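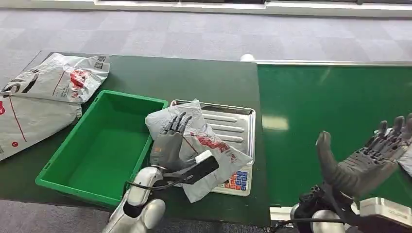 Olive fly traps - spacing and bait, August onwards

valentini_v
I have 145 trees on a north-facing slope and hung 10 bottle traps baited with diammonium phosphate. Catches were low until last week, then rose sharply in the bottom rows. Is that density enough to monitor with, or should I add more before I decide on spraying?

konutside
Enough for monitoring, far too few for mass trapping. Check the fruit as well. Cut a sample from the bottom rows and record live larvae separately from old stings.

gzamani
Disagree on the density. On a slope the damp end behaves like a different grove. I would move four of the ten down there and log them separately.

konutside
Move them mid-season and you lose the comparison with the earlier weeks. Add traps, leave the old ones alone.

valentini_v
Adding is easier. Same bait, or yellow sticky cards?

e_golestani
Bottles. Cards take too many lacewings. Keep the solution at the same strength and top up weekly - it evaporates faster than people expect.

gzamani
Cards are fine if you only leave them out for short periods. We use them on almost 2,000 trees and the lacewings are still there.

e_golestani
Still there is not a count.

valentini_v
Four more bottles going in tomorrow, bottom rows only. Will post fruit samples and trap figures together.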